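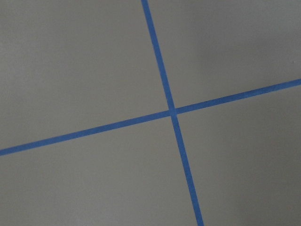 *blue tape on grey, two strips crossed*

**marrowpot** wrote:

Right, settle this for me please. We're doing the kitchen at Gallegos Road and my other half wants the walls split into colour blocks, with crisp lines where they meet. I say peel the tape while the paint's still tacky. He says leave it overnight or you'll drag the edge. We've got 5 litres of Mevel eggshell and I can't afford to muck it up (£50 a tin!!). I've been sticking bits of tape down and my lines wander a bit even before any paint goes near them.

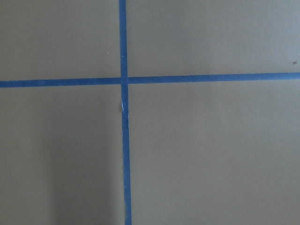 **Seo-ah Sun** wrote:

Tacky, every time. I left mine overnight in August and it came off in strips like sunburn, took a good bit of the wall with it. Pull it back on itself, nice and slow.

**kondham_dave** wrote:

Disagree, sorry. Eggshell is thick stuff and if you pull early it sags. I leave it 14 hours, then run a sharp blade down the edge first. Never had a tear.

**marrowpot** wrote:

Dave, you're not helping, he's reading this over my shoulder and looking smug. What about sealing the edge with the base colour first? My sister swears by it. And do I use a level or just trust my eye? 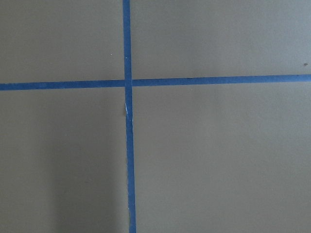
I did try my eye in the hall and you can tell, especially by the door. The Botgate laser level is £70 though, and that's a lot for one room.

**Seo-ah Sun** wrote:

Seal it, yes! And borrow a level, don't buy one.

**kondham_dave** wrote:

Agreed on the sealing. Still wrong about the peeling.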